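Blog > Workshop > Money

Jul 28, 2018

The budget for the second arm went in last night, and by breakfast Devendra Joshi had sent it back with one word in the margin, "grippers?", which is fair, as I'd left them out completely.

I had remembered the arm itself, at 2,737. I had remembered the mounting plate. I had even put in 60 for cable ties and the sort of tape that costs more than it ought to. But an arm with nothing on the end is a very expensive way of pointing at the washing-up, and a pair of fingers from Sallunia is another 890 before anybody has mentioned delivery.
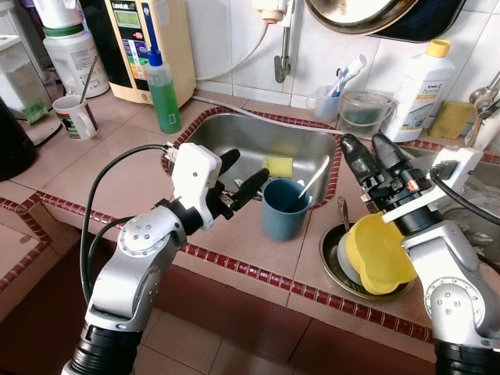
So the sums got done again, this time with Sabine Wegener on the phone reading out her own list from March. Hers has a line called "things we will break", which I'd taken for a joke until she told me what was in it. Spare fingertips, mostly. Spare cables. A mug.

I've now got a line like that too. It stands at 40, and Devendra thinks it's low. He has met me.

The other argument is whether to buy or hire. Prinus will rent you an arm by the month, and for a sink job that might only run until the autumn it looks sensible on paper. Then you read the bit about liquids. I read it twice and rang them, and a patient man called Knut Tiedemann confirmed that yes, a kitchen sink would count.

Buying it is, then, assuming the margin stays free of further one-word questions. I still need to find out who pays for the washing-up liquid.

3 comments
Share (2)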